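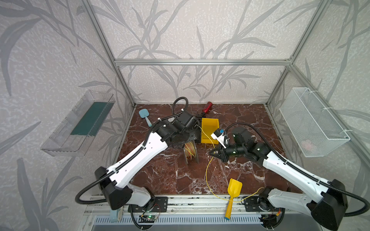 Amirul Liem
Responsable de compras y puesta en marcha, taller Sistine

Asunto: presupuesto para la segunda célula de dos brazos
Estado: abierto, a la espera de Trotance
Prioridad: media

Hola a todos, abro yo el ticket porque el hilo de correo ya no hay quien lo siga. Queremos pedir otra célula como la de las bobinas y las cubetas, y antes de firmar me gustaría dejar cerradas las dudas que arrastramos con la primera. Lo básico lo tengo claro: 2 brazos, cámara en cada muñeca, perfil de aluminio y tablero. Lo que me trae de cabeza es todo lo pequeño – cables, fundas, soportes – que en la oferta de Trotance viene en una sola línea que pone "accesorios" y se queda tan ancha.

Primera pega: las paradas. El jueves se nos paró el brazo derecho con un error de comunicación de la cámara. Cambié el cable, reinicié el controlador y volvió a arrancar, pero a media tarde otra vez lo mismo. Probé con el cable del otro lado y ahí ya aguantó. O sea, que para la nueva quiero repuestos desde el primer día, no tres semanas después. 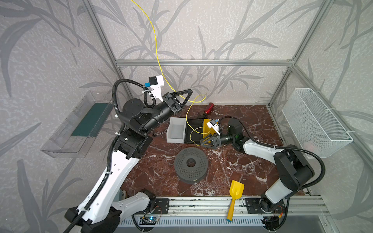

¿Compramos los cables de repuesto con la célula o los pedimos aparte?
Con la célula. Trotance los mete en el mismo envío y así entran en la garantía; si los pedimos luego a Chong, nos cobran 200 euros de portes y de gestión, que ya me dolió la otra vez.

Arif Sinaga me preguntaba por las pinzas. He hablado con Zurkano y tienen dedos compatibles, más baratos, pero no me saben decir si aguantan con piezas grandes. Yo pediría un juego de prueba (solo uno, que nos conocemos) y lo montamos en la célula vieja antes de meterlo en el presupuesto de la nueva. Las bobinas de cable son lo que más guerra da, porque hay que cogerlas por la brida y las vueltas se sueltan por donde les da la gana.

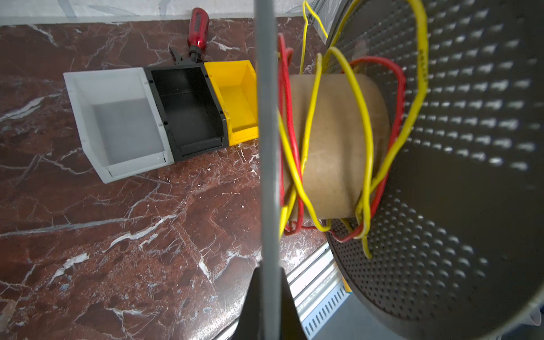 Así que he apuntado 5 cubetas más y dejo la partida de pinzas en blanco hasta que tengamos la prueba. Si Zurkano se retrasa, tiramos con las originales y punto, no voy a frenar el pedido por eso.

Me falta también el tema del sitio. La nueva necesita su toma de corriente y hueco detrás para el armario de control, y Arif tiene que confirmarme la medida del pasillo. ¡Arif, por favor, con cinta métrica, no a ojo!

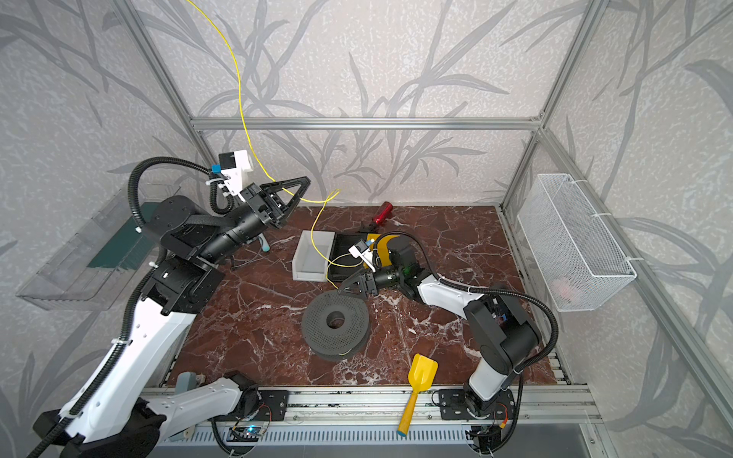 Brazos en la célula actual, con los discos perforados y las cubetas.

Pendiente por mi parte: pedir a Trotance que desglose los accesorios línea por línea y que separe el precio de la instalación. La entrega la quieren para abril y a mí me cuadra, siempre que la oferta corregida llegue antes de que cerremos el trimestre. Dejo el ticket abierto y lo actualizo en cuanto contesten.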